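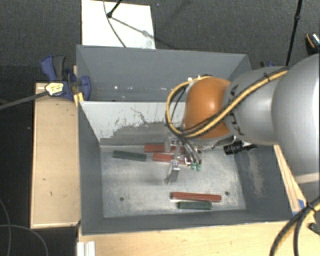
By Mebrat Ayele
Automation notes, January

If you've been waiting for somebody to rent you a bin-picking setup by the month instead of selling you one for the price of a house, Vedura would like a word. The company opened orders this week for Kistis, a software and support package that runs on an industrial arm you already own. I dropped by the Sultside workshop to watch it, and I ended up staying a lot longer than I'd planned!

The job was blocks in a bin, red ones and dark green ones, with a KUKA arm leaning in over them. I know, blocks sound like kid stuff. But they lie at slightly different angles, a couple of them nearly side by side, and the gripper has to get its fingers down between a block and its neighbor without shoving everything into the wall. Anyone who has tried to set up a job like this on their own (hi, that's me, two winters ago) knows how much of your life it can eat.

What you get for $385 a month is the picking software, remote help during business hours and updates as they come. Add on-site setup and the first month is $419, then it drops back to the regular price. There's a 14-day trial too, and Vedura told me it will take up to 100 customers in this first round — after that you go on a list.

You supply the arm, the gripper and the bins. I like that part, to be frank, since the bin I saw had a scratched-up floor and scuffed walls and looked a lot like the ones in my own shop. Shiny demo bins always make me suspicious.

Now for my gripes. The manual is thin, and the chapter on changing grippers is two pages of drawings with hardly any words. I also asked for a price on a second arm and got three different answers before someone promised to email me. And cable routing is left up to you, so plan an afternoon for that and bring more ties than you think you need.

Vedura says a second package, called Cù, is coming later for mixed parts in deeper bins. No price on that one yet. Trial requests for Kistis go through the form on the Vedura site, and you'll need your arm's model number handy when you fill it in.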